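Preparing and Running a Household Carrying Task with a Two-Armed Robot: Good Practice Guide

Purpose and Scope

Clakside issues this guide to all staff and visiting partners who run household tasks with legged, two-armed robots on its practice floors. It covers tasks in which a robot picks up a light container, carries it a short distance, and sets it down on furniture or on the floor. It does not cover stairs, hot liquids, glass, or any task in which a person hands an object directly to the robot. Those tasks are governed by the Gindero handling rules.

The guide assumes that the reader has completed floor induction and knows how to use the stop control. Operators who have not run a session in the past three months should repeat the induction first.

Step 1. Prepare the floor

Walk the full working area before the robot is powered. Remove loose objects, and press down or replace any tape that has begun to lift. Task names may be written on the floor or on tape, provided that the writing is short and matches the name in the task list. Old markings that no longer apply should be removed at the end of the session in which they were last used.

Scuffs and light scratches do not need to be repaired, but a raised board edge must be reported and the area closed until it has been inspected.

Step 2. Place the furniture

Set each piece of furniture in the position given on the task sheet. Angled placement is permitted and is often requested. Close all drawers fully. Clear the receiving surface unless the task sheet lists objects that should stand on it. Press down on each corner of the furniture by hand. If it rocks, it must not be used.

Step 3. Check the container and its contents

Use only containers listed in the Vovarico object register. Baskets with an arched handle are preferred for one-handed carrying. Inspect the handle where it meets the rim and reject any container with a crack, a sharp edge, or a loose joint. The combined weight of container and contents must not exceed 299 grams for tasks in the light class. Contents should sit below the rim and should not be able to slip through openings in the sides.

Step 4. Check the robot

Confirm that the unit label agrees with the number entered in the session record. Follow every external cable by eye from one end to the other, and look in particular for slack near the wrists and elbows. A cable that hangs in a loop is acceptable only if it cannot reach the fingers, the knees, or the object being carried throughout the planned motion. 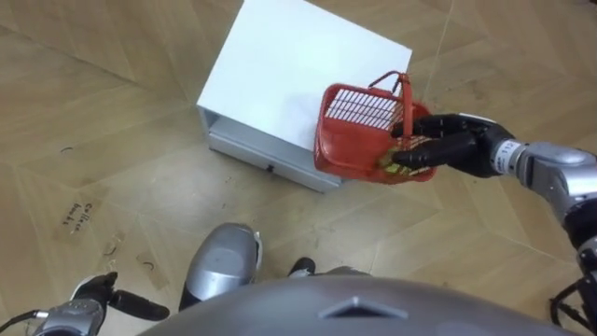
The free hand requires the same attention as the carrying hand. It should be held open and away from the furniture unless the task calls for both hands. Operators tend to watch the object, and most contact reports received under this guide concern the arm that was not in use.

Step 5. Run the task

Announce the start aloud. All persons must stand outside the marked boundary, and one person must hold the stop control for the whole run. That person has no other duty during the run.

Approach the receiving surface slowly. The container should clear the edge of the furniture before it is moved inward, and it should be lowered until its base is supported before the fingers open. If the container swings or tilts far enough to shift its contents, pause and allow it to settle. Do not correct a swing by moving faster. Do not reach in to steady the container under any circumstances.

Step 6. Close the session

Return the robot to its rest position and remove power before entering the boundary. Record the number of completed runs, the number of stops, and the reason for each stop. A session may include no more than 19 runs. After 16 runs, the person holding the stop control must be relieved.

Entries are filed in the Cai log under form 218. Incomplete entries will be returned to the operator, and the runs concerned will not be accepted until the form has been corrected.

Clakside Practice Floors | Contact the Floor Safety Office | © Clakside. All rights reserved. | Back to top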